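**FOR RELEASE 2/16/21**

# Ulumen asks households to stop buying folding gear and start with the bed

Ulumen, the household advice service, has today published *The Bed Is a Table*, a free guide to sorting and folding clean washing on top of a made bed. It contains no product links. It does not promise that anyone will feel calmer, sleep better or discover what they truly value by rolling up their socks.

The guide came out of a long and fairly grumpy look at the advice already out there. Over the past year we read through 50 articles, leaflets and course handouts on folding clothes at home. Most said the same few things, and a good many of them got around to selling something before the second page: dividers, boards, baskets with names, subscription charts. Very few dealt with the ordinary problem of a heap of clean clothes, a bedroom too small for a table, and half an hour before somebody wants to lie down.

We doubt that most people have a folding problem at all. They have a putting-away problem, and no folding board has ever opened a drawer.

## What the trial looked at

To test our own advice before handing it out, we asked 40 households in Nartey to try it for six weeks. They used their own beds, their own drawers and whatever washing they happened to have. Each household kept a simple log of when a load came off the line or out of the dryer, when it was folded, and when the last piece was put away. By the end we had 730 log entries. Some were very thorough. Some said "no" and little else.

We would be careful about leaning too hard on any of it. The households put their hands up for this, so they were already more interested in laundry than most people are. They knew they were keeping a log, and people who are keeping a log tend to behave. There was no comparison group. Anyone who reads this release and writes that folding on the bed has been proven to work will have read more into it than we did.

With that said, a few patterns came up often enough that we changed the guide to suit them.

The first was that making the bed beforehand mattered more than any folding method. Clothes dropped on an unmade bed got mixed in with the bedding, and small things went missing in the folds of the sheet. Several logs recorded a sock found at bedtime, and one recorded a tea towel found at the foot of the bed after nearly a week.

The second was that dark clothes were left until last. Households told us they were harder to sort by eye, especially in the evening. One black top looks much like another when both are bunched up, and a pair of tights can pass for a sleeve. The guide now suggests doing the darks first, near a window or under the better lamp, and shaking each piece out before deciding what it is.

The third was less welcome. The neat upright fold, the one on the cover of nearly everything we read, did not last. Most households that tried it had gone back to flat stacks before the trial was over. Those who stayed with it generally had deep drawers and plenty of patience. We have kept the upright fold in the guide, on one page, with a note saying you can skip the page.

## What the guide says

The method is short. We had to fight to keep it that way.

- Pull the bedding flat and straight, right up to the pillows.
- Tip out one load only. Leave the next one in its basket.
- Take the dark things out and fold them first.
- Shake each piece once and lay it flat. Smooth it with your hand.
- Fold the sides in, then fold up from the bottom until it fits the drawer you have.
- Stack by drawer. Forget about stacking by type if your drawers are mixed.
- Carry each stack to its drawer as soon as you finish it.

The last step did more than the rest put together, going by the logs. Where stacks were carried off one at a time, the bed was usually clear by the end. Where people waited until everything was folded, the stacks had a way of moving to a chair, and then staying on the chair.

There is a short section on soft, fuzzy and stretchy fabrics, which slide about and refuse to hold an edge. Our advice is to fold them fewer times and put them on top. Fleece folded into a tight little parcel will undo itself in the drawer anyway, so you may as well save the effort.

There is also a section on what to leave unfolded. Underwear, gym clothes and pyjamas can go straight into a drawer in a heap, and no harm will come to them. We expect complaints about this page. We had some from inside our own office.

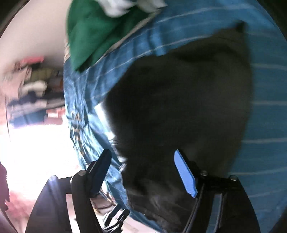
Striped and patterned bedding got a paragraph of its own after several households raised it. Some found that a striped sheet gave them a handy line to fold along. Others found it made their eyes swim. We could find no good reason to prefer one over the other, and we would ask readers to be wary of anyone selling a sheet on that basis. A plain sheet, a striped sheet or an old doona cover will all do the job, provided it is pulled flat and you can tell the washing from the bedding.

## On the gear

We were offered products to include. Fidix makes a folding board and a set of drawer inserts, and Plunik sells a labelled sorting bag. We tried both at the office before the trial began, and the guide mentions neither by name.

The board made tidy shirts. It also took up room on the bed, needed somewhere to live when it was not being used, and was no help at all with fitted sheets, trousers or anything belonging to a small child. The sorting bag was a good, strong bag. It sorted nothing until a person sorted things into it.

Neither company did anything wrong, and people who like their gear should keep using it. Our objection is to the idea that a household must buy something before it can get a heap of clothes off a bed. If a board has been sitting in your hall cupboard since the month you bought it, the guide gives you our full permission to pass it on.

## What we still don't know

Six weeks is a short time. It takes in a few rounds of washing, one burst of good intentions and the start of the slide back to normal. We plan to ask the same households again later in the year, without a log this time, and we expect the numbers to be worse.

We also have little to say to people who share a bed with a shift worker, or who can't stand and bend for long. The guide offers a seated version, done from the edge of the mattress with the basket on a stool, but only a few households used it and we are not satisfied with it yet. Readers who have worked out something better are asked to write in. Bunk beds defeated us completely.

## Getting a copy

*The Bed Is a Table* is available free from Ulumen from today, as a printed booklet or a plain document suited to home printing. Libraries, community centres and tenants' groups may order printed copies in bundles of 50 at no charge while stocks last. The text may be copied and handed out, provided nothing is added to it that is for sale.

**About Ulumen**

Ulumen publishes free advice on everyday housework, including washing, storage, kitchen cleaning and packing for a move. It does not take payment from makers of household products and does not run paid courses.

**Media enquiries**

Please contact the Ulumen press desk. Review copies of the guide and a summary of the Nartey logs, with household details removed, are available on request. We are happy to discuss the weak points of the trial and would prefer to be asked about them before publication.

**Ends**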